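May 9, 2019

Small-parts task, Droritz gripper. Fingertip offset changed by 2 mm this morning, Pryor controller restarted, log file 1316. Nerys Penry wants the earbud held at the tips, stem down between the fingers, head clear above them.
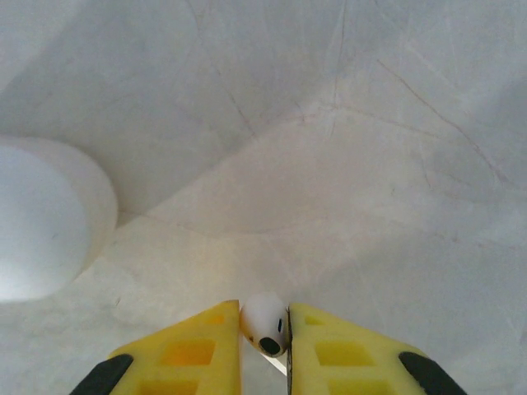
To do before the Ciltley round

Repeat the grasp with the stem turned the other way. Lower the closing force two steps. Ask Nerys for the Hultano calibration sheet.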